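The case for the half-empty top shelf

Small shops treat an unfilled shelf as lost money. I think this is wrong, at least for the top one. A standard drinks bay 900 mm wide should carry most of its stock at mid height, and the top should stay close to bare.

The argument is mostly about weight and reach. Full bottles are heavy for their size, and a tall one on a high shelf has to be gripped near the base or pulled forward by the neck. Neither is a good way to handle it. Cans are easier to lift but harder to see from below once they sit back from the edge. 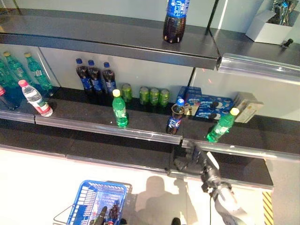
Metal drinks shelving, with most of the stock on the middle shelf. September 2025.

The usual objection is that the lower shelf then gets crowded. It does, and mixing formats makes it worse. Tall cola bottles belong along the back, with cans in front where their height does no harm. Water should not share a corner with green soda. A bottle that leans or tips takes up the width of two, and the price strip stops matching what stands behind it.

In August I went through the planograms for two shops, Biltitham and Ganance. The Biltitham plan lists 1036 facings and the Ganance plan 532. Both fill the top shelf by rule, and both allow 7 mm between bottles, too tight to get fingers around one without moving its neighbour.

I would drop the rule. Leave one bottle of a line up top as a marker, keep an open box of small packets at the end if there is room, and put the remaining facings at chest height. Refill the middle shelf more often to cover the difference. The extra labour should be costed against breakages before anyone calls it too dear.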